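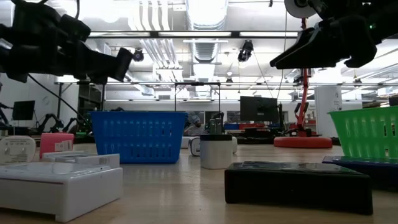

Is the hill temple at Matos worth the climb if you only have one day in Stultia?
Depends how much you like broken walls. The lower gate is good, the upper shrine is mostly a 1960s rebuild, and you get 451 steps in between.

dosanen_dave
Replying to the above, I think that undersells it. The guidebook says the upper shrine is eleventh century and was built on the orders of the local king. I was up there in September and it felt plenty old to me.

kiln_and_key
"Felt old" is doing a lot of work there. Which guidebook? The one they sell at the bus station has copied the same paragraph through every edition I've seen. The foundation is old. The walls you lean on for your photo have cement in them.

dosanen_dave
The Kamow one. And there's an inscription by the east door with the king's name on it, so somebody thought it was his.

Seija Honkanen
The inscription was moved. It came up from the lower gate when they cleared the path, and the sign at the ticket hut says so, in the small print at the bottom. It tells you a king paid for something on that hill. I wouldn't hang a date for the shrine on it.

kiln_and_key
Thank you. Also the ticket has gone up to 40 and the museum room was locked both times I went.

marrow77
Was open for me, 3rd November, right after lunch. Three cases of roof tiles and a plaster model. The man let us in without a ticket check. I'm no expert but the tiles looked better than anything up top.

dosanen_dave
OK, so the dates are shaky. Still the best view in the province.

kiln_and_key
Best view according to who? You get the reservoir and a phone mast. Dosanen has a smaller temple with 13 carved panels still in place and no steps to speak of. If I had one day I'd go there.

Seija Honkanen
Two of those panels are casts, by the way. The originals went to the capital.

kiln_and_key
Which two?

Seija Honkanen
The pair on the left as you go in. Look at the edges.

marrow77
Does the bus from Matos to Dosanen still run in the afternoon? The timetable online is from before the bridge closed and I don't trust it.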